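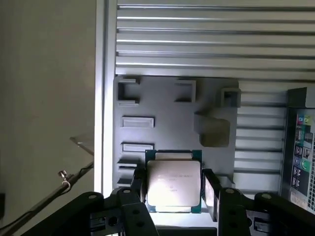 Figure 2. Wrist view during collection. The gripper holds a processor by its left and right edges, with the gray molded panel behind it.

3.2 Gathering the Demonstrations

Our policy learns from people, so its faults begin with ours. We collected 749 demonstrations of processor handling on the Collado cell, using 12 operators who steered the arm by hand controller. Each had two practice runs, after which we stopped calling their mistakes practice and started calling them data.

The wrist camera supplies the only image the policy receives. As Figure 2 shows, the two fingers and the part sit close to the lens, and the metal lid takes up the light with great enthusiasm. The printing on it comes out faint. We considered dimming the lamps, then remembered that the workshop in Flalbridge where the system must eventually earn its keep has no dimmer. The glare stayed in the training set.

Operators were told to grip the processor by opposite edges and keep it upright until the arm was over the tray. They were told nothing about speed, and this was a mistake. The fastest operator finished a run in 9 seconds; the slowest appeared to be negotiating with the part. Early policies trained on the full mix learned to hesitate beautifully – they would close on the edges, stop, and think it over until the time limit ran out.

We therefore trimmed every pause longer than two seconds in which the arm did not move. Failed grasps were kept if the operator recovered without help, and marked by hand in Lura, our labeling tool. Two of us marked the same runs separately and then argued about what "recovered" meant. The definition we settled on is given in Appendix B, where it takes up more room than we had hoped.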